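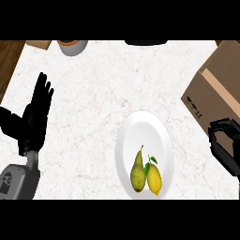

Figura 1. Brazos y manos robóticas sobre encimera de mármol blanco veteado (escena simulada).

Gestión de Producto en Calzado Deportivo
Unidad 3. Reediciones, tallaje infantil y calendario de lanzamientos
Apuntes de clase. Profesora: Shazia Ghauri
Versión del 10 de marzo de 2025

3.1 Objeto de la unidad

En la unidad anterior se trató la construcción de la zapatilla (corte, entresuela, suela, montado). En esta se estudia cómo una marca decide volver a fabricar un modelo retirado, en qué tallas lo ofrece y con qué reparto llega a las tiendas. Se usará como caso de trabajo la marca Grolmont y su modelo Volorix, una zapatilla de baloncesto de caña media. El distribuidor del caso es Tedesco. El alumno debe tener a mano la hoja de tallas entregada en la unidad 2.

3.2 Terminología

Original (OG). Primera versión comercial de un modelo, con la combinación de colores y los materiales de su año de salida.

Reedición (retro). Nueva fabricación de un modelo descatalogado. Puede usar los moldes antiguos, moldes nuevos obtenidos a partir de un par conservado o una horma actual con el mismo patrón de corte.

Remasterización. Reedición en la que se corrigen desviaciones acumuladas en reediciones anteriores: altura de la puntera, inclinación del talón, densidad de la espuma, tono del color principal. El término es comercial y no tiene definición normativa. En el examen se pedirá justificar su uso caso por caso.

Combinación de color (colorway). Asignación de colores y acabados a cada pieza del corte y del piso. Se identifica con el código de modelo más un sufijo.

Horma. Volumen sobre el que se monta el corte. Determina el calce interior. Dos zapatillas de aspecto idéntico montadas sobre hormas distintas son productos distintos a efectos de tallaje.

Tramo de tallas. Conjunto de tallas que comparten código de artículo, ficha técnica y precio.

Exclusiva de tramo. Combinación de color que se fabrica solo para un tramo, normalmente el juvenil.

3.3 Tramos de tallas

En el mercado se trabaja con estos tramos:

Bebé. Suela flexible, cierre de velcro o elástico. No suele llevar cámara de aire ni placa.
Preescolar. Misma silueta que el adulto con despiece simplificado.
Juvenil (grade school, GS). Silueta completa. Los materiales pueden bajar de categoría respecto al adulto.
Adulto. Ficha técnica completa.

El solape entre el final del tramo juvenil y el principio del adulto tiene consecuencias comerciales. Un comprador adulto de pie pequeño puede adquirir la talla juvenil mayor a un precio inferior. La marca lo sabe y ajusta la ficha: menos piel de flor, forro más sencillo, entresuela de inyección única, plantilla sin troquelar. La diferencia de coste de fabricación no explica por sí sola la diferencia de precio, y en el apartado 3.5 se ve el resto.

Conversión. No se debe aplicar una fórmula lineal única a todos los tramos. La escala estadounidense juvenil y la de adulto tienen orígenes distintos y cada marca publica su propia tabla. Grolmont, por ejemplo, salta el medio número en parte de la escala juvenil. Se consultará siempre la tabla de la marca y se anotará la longitud del pie en milímetros junto a la talla.

3.4 Desarrollo de una reedición

El proceso se ordena en 5 fases.

Fase 1. Recuperación de referencia. Se localiza al menos un par original sin uso. La espuma de poliuretano se hidroliza con los años, de modo que el par sirve para medir el corte y el color, con reservas en lo relativo a la altura de la entresuela. En el caso Volorix se midieron tres pares y se descartó uno por deformación del contrafuerte.

Fase 2. Digitalización y patrón. Se escanea el par, se corrige la simetría y se generan las piezas planas. El escalado a otras tallas se hace desde la talla base. En el tramo juvenil se recomienda una talla base propia: el escalado desde adulto alarga en exceso la puntera y cierra el cuello.

Fase 3. Prototipo de ajuste. Se fabrica en material provisional. No se evalúa el color. Se revisa el calce, la entrada del pie y la flexión a la altura de los metatarsianos.

Fase 4. Prototipo de color. Se fabrica con los materiales definitivos. Se compara con la carta física bajo luz normalizada. El error habitual es aprobar el ante sin cepillar, que da un tono más oscuro que el de producción.

Fase 5. Muestra sellada. Par firmado por marca y fábrica. Toda reclamación posterior se resuelve contra esta muestra.

Nota sobre el logotipo. La sustitución del distintivo del talón es un cambio menor en fábrica (un molde de la pieza trasera) y mayor en el mercado. Una misma zapatilla con el distintivo de la primera época se percibe como producto diferente. En Grolmont el distintivo antiguo está reservado a las combinaciones originales y no se autoriza en exclusivas juveniles.

3.5 Exclusivas del tramo juvenil

Razones que suelen alegar las marcas:

a) Prolongar la vida de un molde de piso ya amortizado.
b) Probar combinaciones de color con menor riesgo de inventario.
c) Mantener presencia en tienda entre dos lanzamientos de adulto.
d) Captar al comprador antes de que pase al tramo adulto.

De ellas, b) es la más discutible. El comportamiento de venta juvenil depende del calendario escolar y de quién paga, y sus resultados se trasladan mal al adulto. Conviene leer los datos por separado.

En cuanto al precio, el tramo juvenil soporta un margen unitario menor y una rotación mayor. Las devoluciones por talla son más frecuentes, sobre todo en venta a distancia.

3.6 Caso: reparto del Volorix juvenil

Tedesco recibe 638 pares de una exclusiva juvenil y debe distribuirlos entre 37 puntos de venta. La división exacta da 17 pares por tienda y un resto de 9. El reparto uniforme no es aceptable por dos motivos: la curva de tallas no se completa igual en todas las tiendas y la demanda previa difiere.

Procedimiento pedido:

Primero, clasificar las tiendas en tres grupos según la venta del último lanzamiento comparable. Comparable significa mismo tramo y misma silueta, o silueta de altura equivalente.
Segundo, fijar una dotación mínima por tienda que permita servir la curva central de tallas. Una tienda que no alcance ese mínimo se excluye y se le ofrece reserva desde almacén.
Tercero, asignar el resto en proporción a la venta histórica, redondeando a la baja.
Cuarto, retener los pares sobrantes para cambios de talla durante las primeras semanas de marzo.

Los datos de venta están en la hoja Grerunik, que es el programa de reparto usado en el aula. Al exportar, compruébese que la columna de talla sale como texto. Si sale como número, los medios números pueden perder el separador decimal y la curva queda inservible.

3.7 Errores frecuentes en las entregas

Confundir la fecha de disponibilidad en almacén con la fecha de venta.
Usar el código de adulto para el artículo juvenil. Son códigos distintos aunque el nombre comercial coincida.
Describir como remasterizada una reedición que solo cambia de color.
Calcular el margen sobre el precio con impuestos.
Dar la curva de tallas en porcentaje sin indicar el total de pares.

3.8 Trabajo para la próxima sesión

Elaborar la ficha técnica resumida de una reedición a elección del alumno, con tramo, horma, materiales del corte, tipo de entresuela y diferencias respecto al original. Extensión máxima de dos páginas. Las fuentes deben ser catálogos o medición propia; no se admiten anuncios de reventa como prueba de los materiales.

Quien elija el Volorix debe añadir la comparación entre la ficha juvenil y la de adulto, pieza por pieza. Las tablas en blanco están en la carpeta de la unidad. Las dudas sobre hormas se tratarán al comienzo de la sesión siguiente, antes de pasar a la unidad 4 (control de calidad en línea de montado).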